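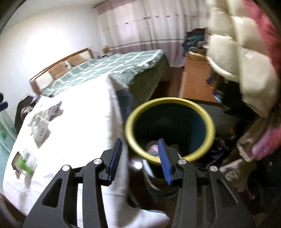 3.2 Bin placement and sorting behavior in shared buildings

The second part of the study concerns the point at which a household decides where an item of waste will go. Earlier work on residential sorting has tended to treat this decision as a matter of attitude, measured by questionnaire, and has given less weight to the physical containers with which residents are provided. The housing associations in Kivstead and Brullotura offered a useful contrast in this respect. In Kivstead, the containers issued to residents carry no color marking, and the distinction between streams depends on a printed label. In Brullotura, the marking is carried by the opening itself, in the manner of the round bin in Figure 4, where a thick yellow rim stands out against a dark teal interior. Residents in the second group were therefore able to identify the stream from above, at the moment of disposal, without reading any text.

Collection records were obtained for both sites over the same period. After the removal of duplicate addresses and of units that were vacant for more than half of the period, 2,955 households remained in the sample. Of these, about 2,000 were in Kivstead, where the buildings are larger and the turnover of tenants is higher. The difference in size between the two groups was handled by weighting at the building level, following the procedure set out in Section 2. Households that had received a replacement container during the period were kept in the sample and flagged.

Contamination was assessed by hand at the transfer station operated by Hanrahan, which receives material from both sites. Two assessors worked independently on each load and recorded the share of material, by weight, that did not belong to the stream in question. Where their figures differed by more than the agreed margin, the load was assessed again by both before mixing. Loads collected on a Saturday were excluded, as the weekend crew combines the two routes and the origin of the material cannot be established after that point.

The results show lower contamination in Brullotura for packaging and for paper. The difference for food waste was small and did not remain once building age was taken into account. This last finding agrees with the view put forward by Ó Néill in the preliminary report, namely that food waste is governed largely by the distance between the kitchen and the collection point, and that marking has little influence where that distance is long. Interviews with residents lend some support to this reading. Several respondents in the older Kivstead buildings described keeping food waste in the kitchen until another errand took them downstairs – a habit that no form of labeling would be expected to change.

A separate question is whether the effect of marking weakens as residents become used to it. The records do not permit a firm answer. Contamination in Brullotura rose slightly in the later months, but the same months saw a change in the list of accepted plastics, and the notice sent to residents was judged by many of those interviewed to be unclear. Some had continued to follow the old list. Others reported that they placed doubtful items in general waste, which would raise the volume of that stream while leaving the others clean. General waste volumes did increase in March, although the increase falls within the range seen in earlier years.

The role of building staff should also be noted. In the smaller Brullotura buildings, staff remove misplaced items from the shared containers before collection, and the practice is not recorded. Its extent was estimated from a short survey of building managers, carried out by Ciarán Ó Néill, and the estimate was then applied as a correction to the building-level figures. The correction reduces the difference between the sites but does not remove it. A stricter correction, based on the highest value reported by any manager, leaves the paper result in place and makes the packaging result uncertain.

Figure 4. Round waste bin with yellow rim and dark teal interior.

3.3 Cost of replacement

Replacement costs were calculated from the price schedule supplied by Gorkico, under which containers with and without a colored rim are charged at different rates. Delivery is billed per building and was divided equally among the units served. Containers reported as lost were treated in the same way as those reported as damaged – the associations do not separate the two in their accounts.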